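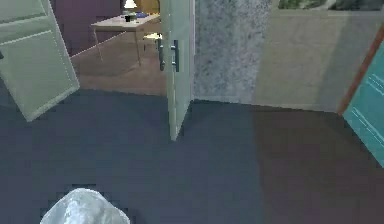
Bravis Rakia Interior Door Seal Kit

Sold by: Oosthuizen Door & Floor Supply
Type: Bottom sweep and frame gasket set for hinged interior doors
Availability: In stock (1,792 kits)
Ships from: Main warehouse, next working day on orders placed before noon

The Rakia kit closes the gaps around a standard interior door. It cuts down on the voices, television noise, light and cooking smells that pass from one room to the next when the door is shut. One kit does one door. It contains the bottom sweep, the gasket for both sides and the top of the frame, and the screws.

Most interior doors are hung with a gap underneath so they can swing over carpet or a change of flooring. That gap lets through more sound than people expect, and a heavier door does little to help while it is there. The sweep fixes to the face of the door at the bottom and hangs down far enough to touch the floor lightly. The gasket presses into the corner of the door stop and fills the space between the stop and the door.

What is in the box
Bottom sweep, 30 inches, aluminum carrier with replaceable rubber blade
Frame gasket, one roll, self-adhesive
Carrier screws, plus two spares
End caps, left and right
Drilling template, paper
Instruction sheet

Finishes
The carrier comes in white, silver and dark bronze. The blade is gray with the white and silver carriers and black with dark bronze. The gasket is white or brown. The carrier can be painted with an ordinary metal primer and topcoat, but keep paint off the blade and the gasket. Paint makes them stiff and they stop sealing.

Which doors it fits
The kit fits single hinged doors up to 30 inches wide. For wider doors, order the long version. For narrower doors, cut the carrier down with a hacksaw and trim the blade with a utility knife.

It works on solid wood, hollow core and molded panel doors. On hollow core doors the screws have to go into the solid rail along the bottom, so check where the rail is before drilling. On panel doors with a deep molding near the bottom, make sure there is a flat strip tall enough for the carrier.

It is not made for sliding doors, bifold doors or swing doors that open both ways. It is not weatherproof and should not be used on an outside door. Bravis makes a separate exterior sweep with a drip edge, listed under Exterior Hardware.

Do not fit this kit to a fire-rated door. Drilling or adding parts to a fire door can void its rating. Ask the door manufacturer which seals are approved.

Rooms that need the gap
Some rooms depend on the gap under the door for air. If a bathroom or laundry room has an exhaust fan and no vent or window, the fan draws its air from under the door. The same goes for bedrooms in homes with forced air heating that have a supply vent but no return. In those rooms, fit the frame gasket only, or leave the door as it is. Never seal off a room or closet that holds a gas water heater or furnace.
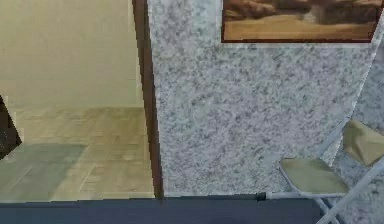

Fitting guide – 2 min read

Tools: tape measure, pencil, drill, small bit, screwdriver, hacksaw, utility knife, rubbing alcohol, clean rag.

The door can stay on its hinges. Leave enough time to do the gasket and the sweep in one go, because the gasket changes how the door sits when it closes and the sweep should be set after that.

Start with the frame. Wipe the door stop with rubbing alcohol and let it dry. Old gasket or foam tape has to come off completely, along with any glue left behind. Begin at the top corner on the latch side and run the gasket down to the floor, peeling the backing a little at a time. Do not stretch it. Stretched gasket shrinks back over the next few weeks and leaves a gap at the corners. Do the top next, then the hinge side. On the hinge side the gasket goes on the face of the stop where the door closes toward it, not on the hinge jamb.

Close the door and check the latch. It should click without being pushed hard. If it does not, move the strike plate slightly toward the stop or file the opening. Leave the door closed overnight if you can. The gasket takes a set and the door will close more easily the next day.

Now the sweep. Measure the door between the stops with the door closed, not across the full width of the door. The sweep goes on the side you see when you pull the door toward you, or on the other side if you prefer, but on the stop side it has to clear the stops at both ends. Cut the carrier to length, slide the blade in, trim it flush and push on the end caps.

Hold the carrier against the door with the blade just touching the floor. Mark the slots with a pencil. Drill at the center of each slot and put the screws in loosely. Open and close the door a few times. The blade should brush the floor without folding under. Slide the carrier up or down as needed and tighten the screws.

Where two floors meet
Many doorways have a change of flooring, such as wood on one side and tile on the other, and the two are often at slightly different heights. Find out which floor is under the sweep when the door is shut and set the height to that one. Then swing the door fully open. If the floor on that side rises, or there is a rug in the path of the door, the blade will drag. A blade that drags will wear out early and can mark a soft finish. Move the rug or raise the carrier.

On tile with wide grout lines the blade will not fill every joint. A flat threshold gives a better surface for it to close on. The Ernska low threshold is the one we stock for this purpose and it comes in matching finishes.

Care
Vacuum or wipe the blade when you clean the floor. Grit caught in the rubber can scratch wood. Use mild soap and water only. Oil-based polish makes the rubber swell.

Replacement parts
Blades and gasket rolls are sold separately. The blade slides out of the carrier from either end once the cap is off, so the carrier does not need to come off the door.

Trade orders
Contractor cartons hold 200 kits in a single finish, without the individual boxes. Mixed cartons are not available. Trade orders go out on Tuesday by freight and need a loading dock or someone on site to help unload.

Returns
Unopened kits can be returned for a refund. Cut carriers and gasket rolls with the backing removed cannot be returned unless there is a fault.

Related items
Ernska low threshold
Bravis exterior door sweep
Rakia replacement blade, gray or black
Rakia gasket roll, white or brown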